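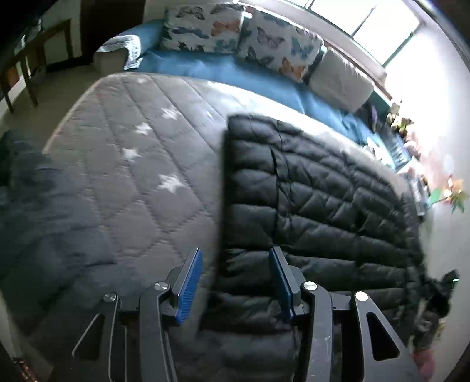
How to fold and pack a puffer jacket

Applies to: synthetic and down-filled jackets with horizontal baffles, adult sizes, with or without a hood.

Time required: 7 minutes for the fold, longer if the jacket needs airing first.

A quilted jacket is mostly air. The fold has two jobs: move the air out through the fabric at a steady rate, and keep the creases on the stitch lines so the filling is not broken up. Stuffing the jacket into a bag by the handful does neither very well.

What you need

A flat surface at least as wide as the jacket with the sleeves folded in. A bed works better than a table for most people, as the fabric grips the bedding slightly and stays where it is put. Leave the comforter on if it is reasonably level. A smooth bare sheet lets a nylon shell slide.

A breathable storage bag or a drawstring sack. The medium Gokura sack takes most hip-length jackets. The small one is too tight for anything with a lined hood.

A lint roller or a barely damp cloth.

Before folding

1. Empty every pocket, including the inside chest pocket. Coins and keys press through the baffles and leave marks in the filling.

2. Check that the jacket is fully dry. Squeeze the lower hem and both cuffs, where moisture sits longest. If there are clumps, tumble on low with clean tennis balls and check again.

3. Wipe the collar and cuffs. Skin oil left over a summer will discolour a light shell, and on a black shell it shows as a grey shine.

4. Close the main zip to the top. Close the pocket zips to within a finger width of the end, so air can escape from the pocket bags.

Laying out

5. Lay the jacket front down with the hem towards you. Spread it until the baffles run straight across. On a soft mattress the rows will curve a little, which does not matter as long as the left and right sides match.

6. Smooth any bunched fabric outwards from the centre back. Pay attention to the lower corners, where the lining tends to gather behind the shell.

7. Fold the hood down flat over the upper back. Detachable hoods should come off and be packed separately on top.

Folding

8. Bring the left sleeve across the back, then angle it down so the cuff points to the hem. Repeat with the right sleeve. The sleeves should lie beside each other. If they overlap, the finished roll will have a hard lump in the middle.

9. Fold each side in by a quarter of the total width.

10. Starting at the hem, fold up one baffle at a time and press with the forearm after each turn. Hold for 2 seconds before the next. Pressing faster traps air in the rows ahead of the fold and the roll will spring open.

11. At the collar, turn the roll over and rest it on its loose edge. The weight of the roll keeps it shut while you open the sack.

12. Insert collar end first.

Storage notes

For travel, the rolled jacket can be compressed further with straps. Release them on arrival and hang the jacket overnight.

For seasonal storage, do not compress. Use a loose cotton bag or a shelf box. Vacuum bags are acceptable for polyester filling for a month or two, but down should be kept out of them altogether. A jacket put away in September in the southern half of the world, or in April in Canada, should be taken out once mid-season and shaken.

Quilted comforters can be packed with the same method, with one change. Diamond stitching has no straight rows to follow, so fold in half lengthwise twice and then roll from the closed end. Keep any printed side facing in to reduce rubbing.

Troubleshooting

Roll will not stay closed: a zip is fully shut and holding air, or step 10 was rushed.

Flat patches after unpacking: shake from the hem, then from the shoulders. Leave on a wide hanger until the next morning.

Filling leaking at a seam: do not pull the fibre or feather out. Pinch it back from the inside and cover the hole with a repair patch, such as Droreck tape, cut with rounded corners.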